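The woman who cuts most of the hair in Lekik would like it known that she does not do feathers any more. She did feathers once, for 2 years, and she is still finding them.

We met at her salon on the main street, between the bakery and what used to be the other bakery. She has asked me to leave her name out of it. Everybody in town knows who she is, and everybody out of town, she says, can ring the shop like a normal person.

She started at Jenell, the salon that stood on this site before hers, sweeping floors at fifteen. "My mum thought it would put me off," she says. "She wanted me in the bank. The bank closed in November the year I finished my apprenticeship, so I've had a fair bit of mileage out of that."

The shop has 173 regulars on its books. She knows which of them are speaking to each other and books accordingly. There is a family out at Rerkar that has to be spread across an entire fortnight. "It's over a boat trailer," she says. "I've heard it from all sides. I could draw you the trailer."

I ask whether people still tell hairdressers everything. She looks at me as though I've asked whether people still get wet in the rain.

"They tell the mirror. I just happen to be standing behind them. You get a bloke in for a number two and he's silent, silent, silent, and then he wants to know if it's normal to be scared of retiring. What am I meant to say? I said, 'Chin down, love.'"

Her views on tangles are firmer. Most of what she sees in school holidays is knots, brought in by parents who have tried everything, by which they mean conditioner and shouting. Start at the ends, she says. Hold the hair above the knot so the scalp doesn't cop it. Go up an inch at a time and put the telly on.

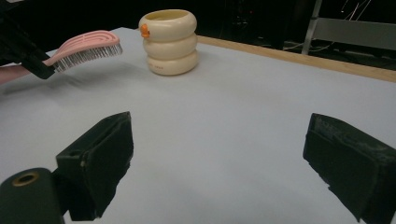

*A vented detangling brush. "Ends first," she says, "and I'll keep saying it until I'm dead."*

She has no patience for expensive brushes, or for cheap ones, and the middle of the range gets a mixed review. What she cares about is whether you clean them. People will wash a car every weekend and then drag the same grey fluff through their hair for a decade. Pull the hair out with a tail comb, warm water, bit of shampoo, leave it bristles down on a towel. She delivers this in one breath, and I suspect it is how she answers the phone.

The drive to Issa, where the nearest chain salon is, takes an hour each way, and she used to worry about losing people to it. Some went. Most came back with a fringe. "I don't say a word," she says. I wait. "I might say, 'Who did that?'"

Her own prices have gone up once in recent memory, and she put a sign in the window to explain it. A customer corrected the spelling in biro. She left it up, corrections and all, until the sun bleached it.

Does she think about selling? She had an offer from a couple who wanted to put in a wine bar and keep the basins as a feature. She asked them where the women who come in for a set were supposed to go. They said there would be cheese.

The phone rings twice while we talk. The first call is a booking. The second is somebody wanting to know whether the bakery is open, and she leans back in her chair, looks out the window and tells them it is, but the finger buns are gone.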